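Notebook, sim cell 2 (mobile base, apartment map) – October, Sunday, 14:20

Jarkus base, Cluvon planner. Doorway drift check after the collision mesh update.

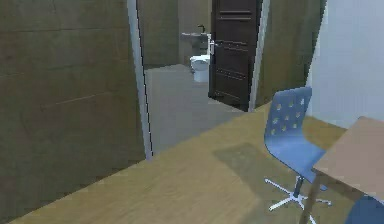 Does the cell need a full recalibration after a mesh update?
Only the camera extrinsics and the costmap have to be redone. Wheel odometry and joint offsets live in a separate config and carry over.

Setup as left by Senad on the last shift: physics step unchanged, door hinge damping back to default, swivel chair set as a dynamic body with casters free. Seed 2,612 for all runs.

Fault: planner refuses the bathroom threshold with the door open. Costmap marks the opening as blocked. Cause found in the door collider – the hull was built as one convex block and takes in the lever handle plus a lot of empty air. Split it into 8 pieces, rebuilt, reloaded. Inflation radius not touched.

After rebuild: 32 passes through the doorway, 6 aborts. All aborts on the way out, heading error at the jamb. Logs in the Agyeman folder under "threshold".

Chair base still snags the bumper model. The star legs use a cylinder as a stand-in, too wide at floor level. Swap for the per-leg mesh before the next batch.

To do
– redo extrinsics, save as new file, keep the old one
– check the desk leg collider for the same convex problem
– ask Senad whether Hurkport runs the same door asset
– clear render cache, it filled the disk again

Sim cell notebook | Questions: Senad Todorova, Hurkport | Back to top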